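The Long Weekend at Pornine

The program for the Pornine festival came folded in eight, and by the time she had it flat on the kitchen table it had more creases than words. She read it anyway, front and back, with her tea going cold beside her. Two nights of music on the old showground, a proper sit-down supper under canvas, chairs with cushions, and a shuttle bus from the river car park so you didn't have to drag your esky across a paddock in the dark. It was her sister who had bought the tickets, back in August, and her sister who had then gone and slipped on the back step and put her ankle in plaster.

"Take whoever you like," her sister had said down the phone, in the voice of someone who hoped she wouldn't take anybody too much fun.

So she took the man from next door, because he had once carried her bins in for a month when her back was bad and had never mentioned it since. He was a shy sort of man, with a good coat and a habit of standing aside for people who weren't coming through. He said yes before she'd finished asking, and then looked so alarmed at himself that she very nearly let him off. 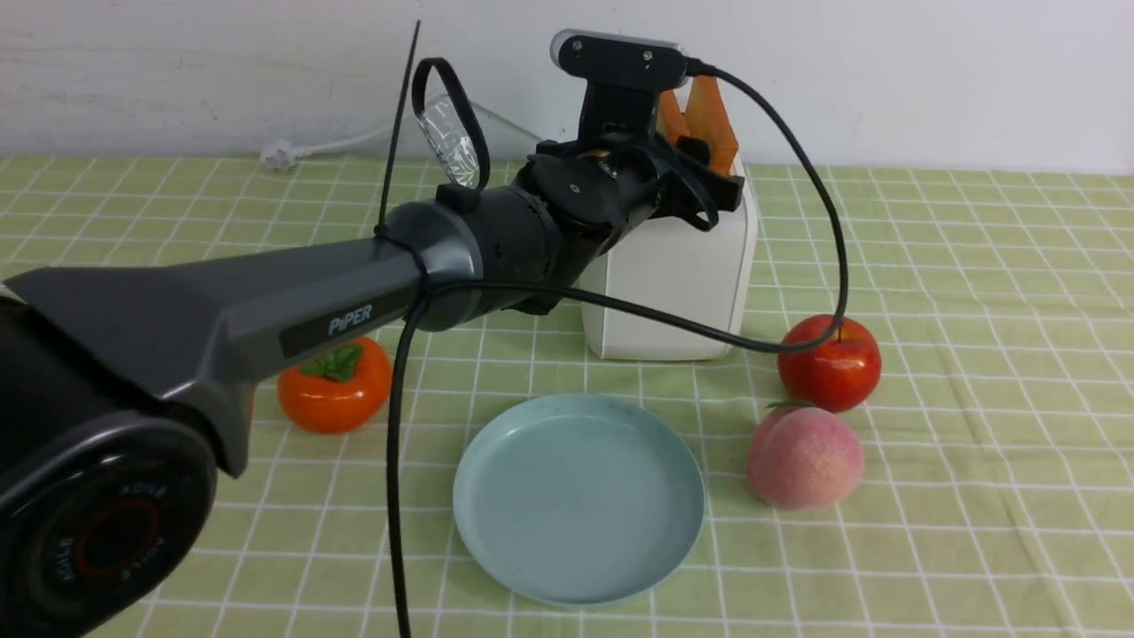 Green checks on the tabletop, and the arm marked PiPER reaching over.

They drove down in her car, the little Workier hatchback with the door that had to be spoken to kindly, and they talked the whole way about nothing much, about whether you could still get decent plums and what had become of the picture theatre. At the gate a girl in a yellow vest put paper bands on their wrists and told them there were 2,080 people through already. He turned his band round and round as they walked, the way other people fiddle with a wedding ring, and she found she didn't mind being quiet beside him.

The showground was lovely, she had to give them that. There were strings of lights all along the cattle pavilion, and somebody had mown the grass so short it looked brushed. They ate slow lamb and beans out of real bowls, and then went and found their seats, row 23, a bit to the left, with a tent pole between them and the drummer. First came a choir from up the coast, and then a woman with a squeezebox who told long stories between the songs and forgot the ends of most of them, and everyone loved her for it.

It was while they were waiting for the main band (Flillanik, they were called, and her sister had been mad for them since they played in the pub behind the railway) that he leaned over and said he used to play.

"Play what?" she said.

"Trumpet. In the Bauerfeind Hall orchestra, for the dances. I gave it up when my mother got sick, and then I suppose I just didn't take it up again."
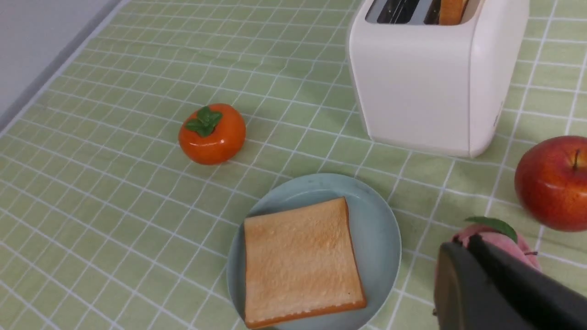
She thought of all the evenings she had sat on her side of the fence with the radio on, and him on his side with a trumpet in a cupboard, and she couldn't think what to say that wouldn't sound like pity. So she passed him the bag of licorice. He took two pieces, which for him was practically reckless.

Then the lights went down and the band came on, six of them in terrible shirts, and the trumpet player was a big lad with red cheeks who hit his first note so clean and high that a baby near the front stopped crying. She looked sideways. His fingers were going on his knee, three of them, pressing down and lifting, quick and sure, and he had no idea in the world that he was doing it.

She kept her eyes on the stage after that, mostly. When the slow one came, the one her sister always sang at the sink, she held the phone up for a verse so there'd be something to send home to the ankle.

They missed the first shuttle and let the second one go too. By then the stallholders were rolling down their flaps and the grass had gone damp through her good shoes, and he was telling her about a night the hall lost its power and they played till one in the morning by the headlights of a milk truck backed up to the door.

"Is it still in the cupboard?" she asked him, when the last bus had come round and they were climbing on.

"Top shelf," he said. "Behind the vacuum bags."

"Well," she said, and moved her handbag off the seat so he could sit down, "I've got a stepladder."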